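Polymer Storage and Transfer Area: Monthly Walkdown Checklist
Catport Terminal, Resin and Solvent Section
Month: April
Completed by: Seung-woo Won
Shift: days, started 7:30 a.m. Friday

Mark each item OK, Action or N/A. Write a comment for anything marked Action. Items carried over from last month keep their old number.

1. Access and housekeeping

1.1 Walkways clear and marked: OK
1.2 Pellet spills swept up, drain screens in place: Action
Comment: Pellets under the bagging line again, mostly on the east side. Screen on the second drain is bent and leaves a gap at one corner. Swept during the walkdown. New screen needed.
1.3 Emergency exits open freely from inside: OK
1.4 Lighting working in all aisles: OK
Comment: One tube flickers over bay 3. Reported to electrical.

2. Resin silos and conveying lines

2.1 Silo vents free of buildup: OK
2.2 Grounding straps attached at both ends: Action
Comment: Strap on the Sani truck unloading line was clipped at the truck end only. Driver corrected it before hose-up. Loading crew to check both clips before they sign the delivery sheet.
2.3 Filter differential pressure within limits: OK
2.4 Rotary valve guards fitted and bolted: OK
2.5 Conveying line supports tight: OK
Comment: The support by the elbow had been loose for two months. It has a new bolt and lock nut.

3. Solvent tank and bund

3.1 Bund walls free of cracks: OK
3.2 Bund drain valve closed and locked: OK
3.3 Rainwater level in bund: Action
Comment: Standing water in the low corner. Sample it before pumping out. Do not send it to the storm drain on a visual check alone.
3.4 High level alarm tested: OK
Comment: Alarm sounded in the control room and at the tank. The 3000 liter mark on the sight glass is faded and hard to read from the ladder.
3.5 Flame arrester inspection in date: OK

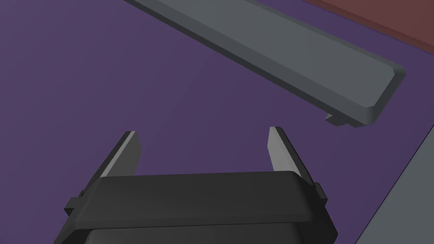 3.6 Transfer pump seal: Action
Comment: Slow weep at the Pidetti pump, one drop every few minutes, caught in the drip tray. The spare seal kit is in stores. The pump can run until the planned stop, with the tray checked each shift. If the weep turns into a steady drip, shut down and switch to the standby.

3.7 Hose test tags: OK
Comment: The two hoses without tags last month have been taken out of service.

4. Drum and bag storage

4.1 Stacks straight, pallets sound: Action
Comment: Broken board on a pallet in the bottom row, 800 kg of bagged resin on it. Restack onto a good pallet before anything else goes on top.
4.2 Labels facing the aisle and readable: OK
4.3 Peroxide additive kept apart from other stock: OK
4.4 Additive store temperature logged every shift: Action
Comment: Two night entries missing. The readings on either side of the gap are normal. Spoke to the shift lead.

5. Fire and emergency equipment

5.1 Extinguishers in place, pins and seals intact: OK
5.2 Foam stock at or above 70 percent: OK
5.3 Eyewash and shower flow tested: OK
Comment: Water ran brown for a few seconds at the north shower, then clear. Keep up the weekly flush.
5.4 Gas detectors calibrated: N/A
Comment: Trullumeo service visit is booked for next month. Current stickers are still in date.

Open actions: 1.2, 2.2, 3.3, 3.6, 4.1, 4.4
Items 3.6 and 4.1 go to the maintenance planner today. The rest stay with the area supervisor.

Signed: Seung-woo Won
Copy to control room and stores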